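Sultaseck Kitchen Pack, two months in

Posted 04/07/2024 by Gergely Bognár

Quick one, I have a training run finishing and want to get this out first. People keep asking on the list if the Kitchen Pack is worth it. Short version: yes for collecting demos, no for checking your final policy. Long version follows.

What you get. Simulated kitchens, two arms, a teleop client, a recorder, an exporter. Runs on one decent desktop card. You drive the arms by hand, the sim logs joint positions and camera views, you end up with demos a policy can learn from. We use it for pick and place with household stuff, feeding an imitation learner. Nothing fancy.

Setup. Half a day. The installer is fine, the docs are not. The controller page still describes the old button layout, so the first morning you close the gripper when you meant to reset the episode. Remap it before you do anything else. Also turn off autosave on reset. It is on by default and it keeps your failed tries in the same folder as the good ones, and sorting those out later is misery.

Collecting. This is where the pack earns its price. Between me and Christos Lambrakis we logged 1105 demos, mostly bottle and cutlery tasks. Reset takes a couple of seconds. Compare that with the real bench, where you walk around, put the fork back, walk around again. On a good day I can do 90 usable demos before lunch and my hands still work. Christos is faster but sloppier, and you can see it in the loss curves (he disagrees).

Scene variety is good. Counter layout, wall, finish, windows, all randomized, and some of the combinations are loud. Leave the loud ones in. When we trained on plain kitchens only, the policy fell apart the moment the counter changed color.
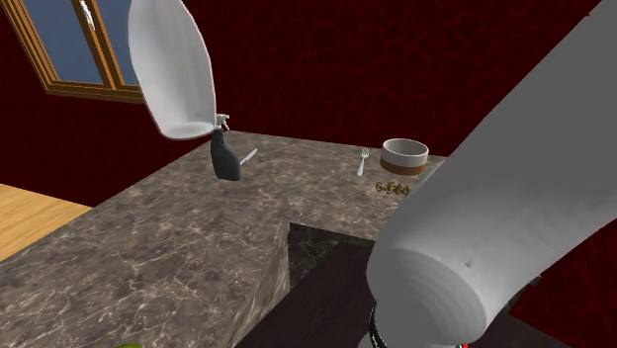
Camera placement is my biggest gripe. The default views sit too close in, and one of the arm links will happily fill half the picture while you are trying to line up a grasp. You can move the cameras, but only through a config file, and you have to restart teh session each time. A drag handle in the client would fix it. I asked in November. Still waiting.

Grasping. Okay to good. Bowls are easy from the rim. Spray bottles are decent if you come in at the neck. Thin flat things, forks and knives, are the weak spot. The contact model gets jumpy against a hard counter, the fork skates off, and you learn to pinch it at an angle no person would ever use. Which is then what your policy learns too. Sotiris Gkikas ended up throwing out 23 of our fork demos for that reason and I would have cut more.

Objects sometimes stick to a fingertip for a moment after you open the gripper. Not often. But check your release steps, the logged gripper state says open and the object has not dropped yet. We added a short wait after each release and that mostly took care of it.

Export. Works first time, files are clean, timestamps line up. After Fokar, which we used before and which dropped camera views whenever the disk got busy, this felt like a holiday. One warning, the exporter names episodes by the local clock, so if two of you are recording on seperate machines set a prefix.

Support. Slow but polite. Two tickets, both answered inside a week, one of them with a real fix.

Would I buy it again? For collecting, yes, same day. If your tasks are mostly cutlery, try the trial first and do nothing but forks for an afternoon. And keep some real bench time in the plan, our sim numbers looked a lot better than what we got on hardware.

Good: fast resets, scene variety, export
Bad: default cameras, thin objects, controller docs

4 out of 5. Will update if they ever do the drag handle.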